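Hamisi Mfinanga
@hamisimixes

Right, several of you asked about the red water so I'm doing a thread. It's long. Put the kettle on.

For anyone new: I colour water. That's the hobby, more or less! Glass bottles, coloured water, windowsill, sun comes through, I stand there grinning like a fool. I've got a shelf of them on the landing in every colour except a decent red.

Red is a pig. Blue is easy, green is easy, yellow you can't get wrong unless you sneeze. Red goes pink if you're mean with it and black if you're generous, and the gap between the two is tiny.

The black thing is what catches everyone. You mix a lovely red in a jug, pour it in a fat bottle, and suddenly it looks like gravy. More depth for the light to get through, so it looks darker. Same water!

So the whole job is measuring. I used to do it by eye, a glug and a splash. I've got a box of brown bottles in the shed to show for it.

What I use now: one bigger beaker with a handle and a spout, one little one, and a syringe with no needle, the kind you get for giving medicine to a cat. Plus whatever powder or drops I'm trying.

The beakers are from Salehi, the hardware shop at the bottom of Vevlow Road in Clurkness. If you're ever near, go in. It's half buckets and half birthday cards and they'll sell you one single screw.

(They also sell the Mivura colour drops, which are meant for icing but I've never iced anything with them. Shade 1308 is the red I've settled on. The plain "Red" on the shelf next to it is much pinker, don't be fooled by the lid.)

Method, for those who want it. Water in the big beaker first. I go to 215 ml because that leaves me room to add and stir without it going up my sleeve.

Then five drops. Count them out loud. I mean it, you will lose your place at three if anyone speaks to you, and someone always speaks to you.

Stir. Wait. Stir again. The drops sink and sulk at the bottom for a bit and you'll think it needs more. It does not need more. Go and look out of the window.

Next, draw some up in the syringe and put it in the little beaker. Now you've got the same red at two depths and you can see how it behaves. Shallow in the small one, deep in the big one. Hold a bit of white card behind both if your table isn't white.

If the small one looks pink and the big one looks red, you want it a touch stronger for a thin bottle and you should leave it alone for a fat bottle.

If the small one is already properly red, stop! It's done for a thin bottle, and it'll be gravy in anything wider. Top up the big one with plain water before you go any further.

Someone asked why I don't just pour from one to the other. I do sometimes. But the spout on the big beaker dribbles down its own chin, and red dribble on a pale table is a whole afternoon with bicarb. The syringe goes where you point it.

Tips on the syringe, as I've ruined a few:

Pull the plunger slowly. If you yank it you get a big bubble at the top and your measurement's rubbish.

Keep the end well under the surface the whole time. The moment it comes up for air it slurps.

Give it a rinse straight after. Leave red in there overnight and the rubber bit goes rosy for good, and then your next batch of yellow comes out peach. Ask me about the peach. No, don't.

Same goes for the beakers, only they're more forgiving. A wipe round with kitchen roll, warm water, then upside down on a tea towel. Mine have a faint tint now that I've grown fond of.

OK, where to do it. I used to do this at the sink under the strip light and everything I made in there looked wrong as soon as I carried it upstairs. Do it in daylight. Best of all do it on a white table by a big window, with the sun coming straight in.

Late morning in May is about as good as it gets. Sun's high enough to clear the house opposite but it still comes in across the table. You get these bright patches on the top, and if you stand the beaker near one the colour goes up like a lamp.

That's the other thing about red, by the way. In full sun it goes orange. Not a bit orange either, proper marmalade! First time I saw it I thought I'd picked up the wrong drops and nearly tipped the lot away. Turn the beaker round or put your hand in the way of the sun and it's red again.

So check it both ways before you decide you hate it. I now leave mine standing for a good while and keep walking past. Big one at the back, small one in front of it, so you see them together.

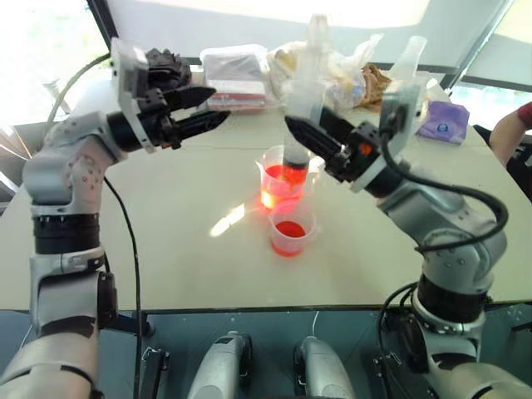
Red day. Tall beaker behind, short one in front, and all that lovely sun on the table. 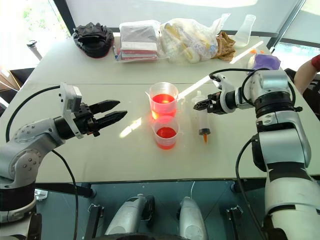

Once you're happy, write it down. I know. I KNOW. But you won't remember, and the next time you want the same red you'll be starting from nothing. I've got a notebook that says things like "215, five drops, thin bottle, yes" and it's the most useful thing I own.

The biggest bottle on my landing takes 293 ml, so for that one I make the batch up in two goes and mix the two together at the end in a clean jug. Don't fill it half from one and half from the other. You'd think they'd blend in the bottle. They do eventually, but you'll be stood there swirling it like a posh person with a brandy.

A few replies in one go:

Yes, tap water's fine. I did try it with the filtered stuff from the fridge jug and couldn't see a scrap of difference. If yours is very hard you might get a bit of cloud after a week or two.

Yes, it fades. Everything fades in a window. Red goes first, which is very rude after all that effort. I get a couple of months out of mine and then I make it again and moan about it again.

No, I wouldn't drink it. I mean, it's icing colour and tap water, but it's been in a jug with my spoon in it since breakfast.

Yes, you can do it with kids. Give them the syringe and a washing-up bowl to work over and you won't hear a peep for ages. Old clothes though. Very old clothes.

The person who asked about stains on a white worktop: bicarb and a drop of water, made into a paste, leave it while you have a cuppa, then wipe. If it's gone into a scratch you may have to live with it. Mine has a small pink comma near the corner.

And to whoever said "just buy coloured glass": I have coloured glass. It's the same colour every day. Where's the fun in that?

Purple next. I've a feeling I'll need a lot less of the blue than I think, and I've told myself to start with one drop and see. Will report back when I've found a bottle with a lid that fits.

Oh, and if anybody local has tall thin bottles going spare, the ones fancy olive oil comes in, please don't recycle them. Leave them by my back step and I'll swap you for a green one.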